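Obituary Writer, Part-Time
Posted July 20, 2026
Print | E-mail this page

Mansour Funeral Home is looking for a part-time obituary writer. The last one, Lionel Besnard, is retiring in November after 40 years of putting commas between other people's grandchildren. He would like it known that he is still alive.

You will sit down with families, or call them, and turn what they tell you into a notice of a few paragraphs. They will tell you a great deal. Some of it will be about a boat. You will need to find out who was married to whom, in what order, and which of them is to be mentioned. Spelling counts. We once left out a brother-in-law, and he still brings it up at other people's services. 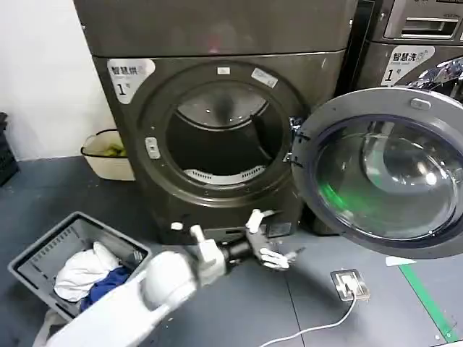 Most notices are due at the paper the same afternoon, so you should be able to type while somebody is arguing about a middle name. The job is two afternoons a week, plus the odd evening when a family gets going. Black clothes are not required. Please own something with a collar.

We don't ask for a degree. We do ask for a steady phone voice, a driver's license and the good sense to call back and check the maiden name. Experience at a newspaper helps, though Lionel says it takes him a year to get it out of people.

To apply, send Meriem Benmoussa at the front office a short letter and 2 sample notices. One should be for a relative, real or otherwise. The other should be your own, 50 words at most - you may pick your age but not your cause of death. No poems, please. Families bring their own.

Questions about pay and hours go to Hicham Sqalli, who will answer the ones about hours.

2 comments | Share

Recent postings
Organist, weekend services
Driver, must be patient
Front desk, evenings
Grounds help, seasonal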